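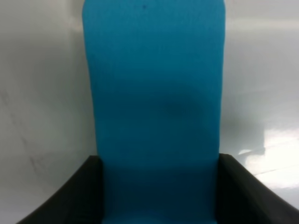 Uvlow Helpline Directory

Version 5, released Mar 10, 2023
Maintainers: Obinna Bashir, Nokuthula Zwane

Summary

Uvlow is a table of 400 local services for people leaving abusive homes: shelters, legal aid desks, phone lines, and drop-in centers. Each row is one service at one address. A group that runs two shelters has two rows. The table is meant for referral staff and for people who build search tools for them.

Files

services.csv - the main table
hours.csv - opening hours, one row per service per day
changes.txt - edits since version 4

All files are UTF-8 with a header row. Dates inside the files are year first. Phone numbers are stored as text so that leading zeros survive.

Fields in services.csv

id: stable across versions, never reused
name: the name the service uses in public
type: one of 7 codes, listed at the top of changes.txt
county: full name, no abbreviations
phone: main public line
languages: separated by semicolons
intake: walk-in, phone, or referral
checked: date of the last call

Shelter street addresses are not included. For rows of type SH the location stops at the county. Do not try to fill these in from other sources, and do not publish a merged table that does.

Collection

The first version was typed in from the printed Hostetti guide. Later rows came from forms sent in by the services. Each row is checked by phone before release. If a line is not answered after 5 tries, the row stays in the table with checked left blank. Version 5 has 20 such rows.

Known problems

Hours on public holidays are missing for most rows.
The languages field records what the service reported. It was not tested.
Rural counties are thin. Two have no walk-in service listed, and we do not know if that is a gap in the data or on the ground.
The Ndlovu import left some double spaces in name. Trim before matching.

Use

Free for noncommercial use with credit. Do not use the phone numbers for surveys or fundraising. Copies older than one release should be taken down - wrong numbers do harm here.

Corrections

Send the id, the field, and the new value to either maintainer. Corrections received before June go into version 6.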